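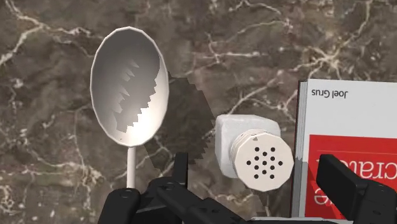

Rehearsing the Kitchen Counter: A Simulation Kit for Smaller Robotics Labs

Last updated: July 3, 2026

A gripper that must pick up a spoon will fail at the task many times before it succeeds. On a physical bench, each failure takes staff time. Dromance, a software firm serving teaching and research laboratories, proposes that most of those failures take place on a computer instead.

The firm's Adudeck kit, released in May, supplies rendered tabletop settings in which a simulated gripper works among household items. A spoon, a salt shaker and a book on a marble countertop make up one such setting. The library holds 2,193 object models, and users may add their own.

Wanda Pietrzak, who directs product planning at Dromance, said the company chose ordinary objects deliberately. "Laboratories asked us for the things people leave on a counter," she said. "They had enough colored blocks."

The kit is sold in two editions. The teaching edition covers a single classroom and includes 59 prepared exercises, each with a written guide for the instructor. The research edition adds control over lighting, surface pattern and object placement, and allows several trials to run at once. Both editions include five hours of remote setup assistance. Prices are quoted on request, a practice that some buyers may find inconvenient.

The magazine examined the research edition over two weeks with the help of Nnaji, an independent testing workshop. Installation was completed without difficulty. The marble surface, with its pale veins crossing patches of brown, proved a useful test for vision software that had been trained on plain tabletops. Obinna Lawal, who led the workshop's review, reported that his team's detection program performed noticeably worse on the stone than on a solid gray surface.

The reviewers also recorded shortcomings. Shadows in the standard setting have jagged, stepped edges, and rounded items such as the shaker's cap are built from short straight segments. Mr. Lawal advised users to vary the lighting widely during training so that a program does not come to depend on such features. Contact between the fingers and thin handles was handled well at low speed and less well at high speed.

Oluwatosin Garba, an instructor who has used the teaching edition with first-year students, said the written guides were clear but assumed some knowledge of programming. Dromance has stated that an introductory guide is in preparation.

A competing package from Losico offers a larger choice of robot arms but fewer household settings. Departments that already own a physical arm should confirm that their model is supported before ordering either product.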